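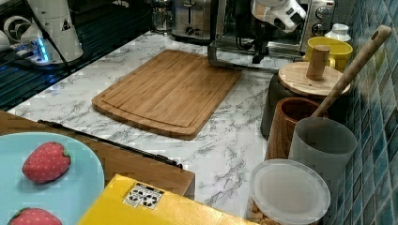

Rafferty Halvorsen told the public information session that tenants could put up with scaffolding for one summer, but that a second summer behind mesh would be hard on anyone with a north-facing unit. Several other residents of Benavides Court made the same point in writing before the comment period closed. The revised construction schedule, released on April 2, 2026, now provides for the exterior rehabilitation of all four buildings to be carried out in a single season.

The contract for the work has been awarded to Sosten, which will act as general contractor and will also carry out the masonry and concrete repairs with its own crews. The contract covers 2426 square metres of exterior wall, 72 balconies and the perimeter drainage at the base of each building. Bemoto will supply the insulation boards, base coat and finish coat.

Benavides Court stands at the east end of Stodmont, between the rail corridor and the river road. Its walls are clay brick to the second storey and painted concrete block above. A condition survey completed last year found open mortar joints at many of the window heads, corroded shelf angles on the two oldest buildings and delaminated concrete along the front edges of a number of balconies. The survey recommended that the block walls be overclad with insulation and an acrylic finish, and that the brick be retained and repointed.

The owner accepted both recommendations. A third option, under which the brick would also have been overclad, was considered and set aside following discussions with the municipal planning office, which regards the brick base as characteristic of the street.
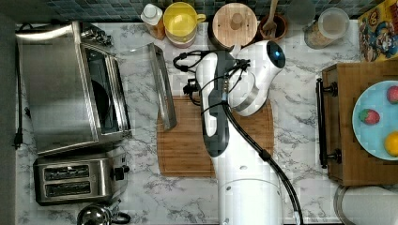 Work will start at the building nearest the rail corridor and proceed toward the river. Each elevation will be scaffolded to its full height, and repairs to the masonry and concrete will be completed before any insulation is fixed. The balconies will be taken in vertical stacks, so that a tenant's balcony will be closed only while the stack to which it belongs is under repair. Notices giving the closure dates for each stack will be delivered to the units concerned and posted in the lobbies.

The specification calls for mortar joints to be cut back by hand at the window heads and corners. Power grinding is permitted on long horizontal joints only, and then only after a sample panel has been inspected and accepted. The replacement mortar is to be a lime and cement mix matched in colour to the original. Cement-rich mortars used in earlier repairs on the south elevation will be removed, as the survey found that the faces of the adjoining bricks had begun to spall.

On the block walls, existing paint will be tested for adhesion at every storey. Where the paint is sound, insulation boards will be fixed with adhesive and mechanical anchors. Where it is not, the wall will be cleaned back to bare block. A drainage cavity will be formed behind the boards, with openings at the base of the wall and above each window. The first 400 millimetres above grade will be finished with a reinforced coating and separated from the soil by a strip of clear stone – a detail added at the request of the building manager, who reported repeated damage from snow-clearing equipment.

Tenants had an opportunity in April to comment on three finish colours, which were displayed in the community room. The pale grey received the most support and has been adopted for all four buildings. Balcony guards will be removed, recoated off site in a darker grey and returned. Temporary guards will be installed wherever the permanent ones are absent, and balcony doors will be fitted with a locked restrictor for the same period.
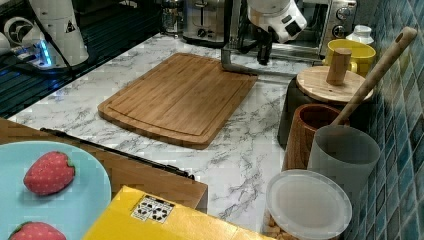
One tenant asked in a written submission whether air conditioners mounted in window openings would have to come out, and who would pay to have them put back. The project office has replied that all window units must be removed before the scaffold reaches the elevation, that the contractor will remove and store them without charge, and that they will be reinstalled on new brackets once the finish coat has cured. Tenants who prefer to remove their own units may do so, provided they notify the office in advance. Window openings on the rail side will be sealed with clear sheeting during grinding and concrete removal, and tenants in those units may request a portable fan for the hours in which the sheeting is in place.

Concerns were also raised about noise. Under the Stodmont by-law, construction may begin at seven in the morning. The contract sets a later start, at eight, for grinding, drilling and concrete removal, and those operations must stop by four in the afternoon. Deliveries will use the rear lane. The front drive will remain open to emergency vehicles at all times, and the accessible entrance at each building will be kept clear or replaced by a signed temporary route at the same level.

Ground-floor tenants have been asked to move planters, bicycles and furniture at least two metres from the walls before scaffold erection begins. Assistance is available on request. Shrubs along the south side will be lifted and heeled in behind the parking area, then replanted in the fall. Two mature lilacs too close to the foundation to be moved will be cut back hard and protected with plywood hoarding.

A hardship provision has been included for tenants who work from home or who are at home during the day for medical reasons. Eligible households may apply for a payment of up to $1000 toward the cost of alternative workspace or short-term accommodation during concrete removal on their own stack. Application forms are available at the rental office and must be returned before the relevant closure notice takes effect. Late applications will be considered where the delay was outside the tenant's control.

Inspection will be carried out by the engineering firm that prepared the condition survey. Adhesion tests are to be made on each elevation, and water tests on a selection of windows in each building. The results will be supplied to the owner and may be consulted by tenants at the rental office. Sosten has provided a two-year warranty on workmanship, and the Bemoto materials carry a separate warranty from the supplier – the longer term applies to the finish coat and excludes impact damage.

The municipal building permit has been issued for the first two buildings. Permits for the remaining two are under review, pending a revised drawing of the scaffold over the rear lane. The project office does not expect the review to affect the order of work.

No rent increase related to the work will be applied during construction. Any later application would be made through the ordinary provincial process, and tenants would receive notice and have a right to be heard.

Questions may be left at the rental office or put to the site superintendent, who will be available in the community room at Benavides Court each week while scaffolding is in place. Copies of the schedule and the colour samples may be viewed at the Stodmont municipal office during regular hours.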